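The arm that wouldn't believe me

Thursday was meant to be the easy day. Rami Saliba had gone home, the kettle was on, and all I wanted from our arm (Plollero, by name) was one dull job: go to the counter, find the bread, pick it up. We had 20 runs booked and I had brought a book.

By the third run I'd put the book down. The fingers opened nicely, came down and stopped well short, jaws wide over bare worktop. 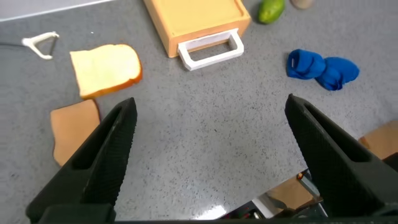 Bread to the left, sock-ish blue thing to the right, nothing in between.

No error, mind you. The log said "grasp ready" in a tone I can only call smug.

Where I looked first

The cables, naturally. I blame cables for most things, including the weather. I wiggled every connector along the arm, said something rude to one of them, and ran it again. 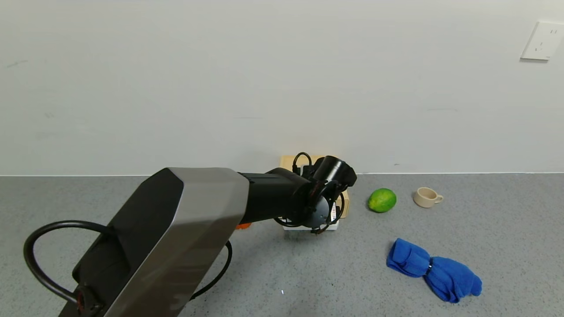 Then the offset

Rin Kuroda rang at this point and asked, very politely, whether I had reloaded the wrist calibration after Monday's update. I had not. Plollero was working from the old numbers and reaching for a loaf that lived somewhere else. I checked the view past the blue cloth, towards the lime and the cup, and wrote down what I saw.

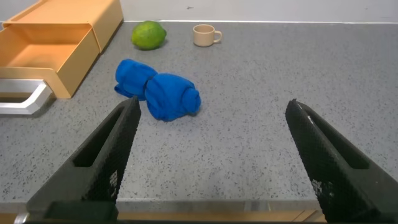 What we changed

The arm now refuses to move if the calibration is older than the software. It also has a lower speed limit near the wall: 20 per cent until someone signs it off. The stop button has moved to my side of the bench, where it should have been in June.

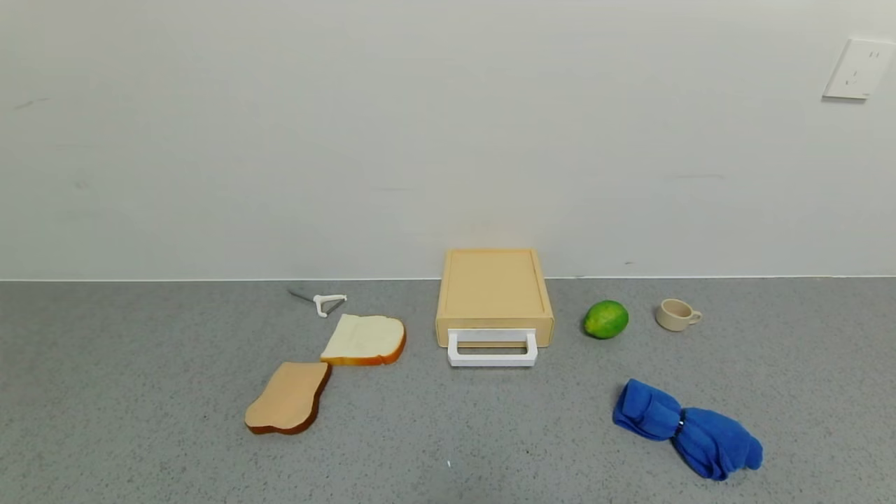
The worktop, with the toy bread next to its toaster.

Rami wants all 20 runs done again. I've found my place in the book.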